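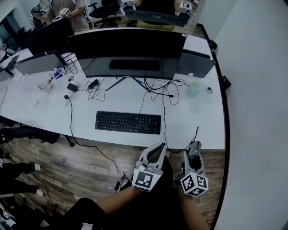 3. Setting up for a visitor session
Run through this section before each open day group comes in. One operator works at the long white desk and holds both grippers, left and right, with the marker cubes facing out. Cables cross the desktop between the keyboard and the monitor stand, and one runs over the front edge and along the floor, so walk visitors in from the other side.

3.1 Switch on the headsets and wait 40 seconds.
3.2 Enter session code 3602 on the laptop.
3.3 Open and close each gripper 3 times.

Note: If a cube does not register, wipe it with a dry cloth and repeat step 3.3.
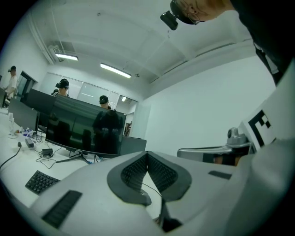 3.4 Let visitors try the grippers in pairs, 2 minutes per turn.
3.5 Save the session before the next pair starts.

Caution: Keep fingers out of the jaws while the other person is squeezing the handle.

Groups from Brillcombe come on Thursday. Babak Moradi has the spare head straps. Report faults to Tanko Abubakar.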